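Nallska shape blocks — loose refill bag

Back in stock for July. Same blocks as the Barta sorter set, sold without the box and lid, so if half of yours went under the couch this is the cheap way to fix it.

Plastic, solid colors, chunky enough for small hands. Stars have pointy-ish corners but nothing sharp. Shapes are mixed at packing so we can't pick colors for you, sorry. Leave a note at checkout if you're short on one shape and we'll try.

Weight per bag: 300 g
Age: 3 and up
Ships in: 2 days
Cleaning: warm water, dish soap, air dry. No dishwasher — the colors go chalky.

Hearts, stars, cylinders, a hexagon, square and triangle shapes all come in the range. They stand up on their own on any flat surface, wood board is best, carpet not so much. 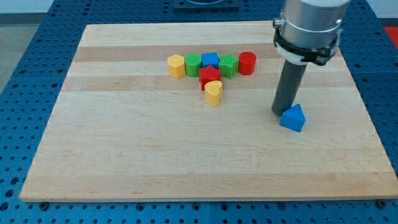
One buyer from Hostora wrote in to say the hearts were a tight fit in her older Nuster lid and she had to wiggle them through, the stars went in fine, and could we please put that on the page. So, on the page. Older Nuster lids have slightly smaller holes. Newer ones no problem as far as we know. If you're not sure which lid you have, send us the hole width before ordering and we'll measure a block agianst it.

Buying for a classroom? Take 4 bags and shipping is free. Bigger orders by email, allow a bit longer.

Returns ok if the bag is unopend. Opened bags — exchange only, and please wipe them first.

Storage tin sold seperately, see Tins and Boxes.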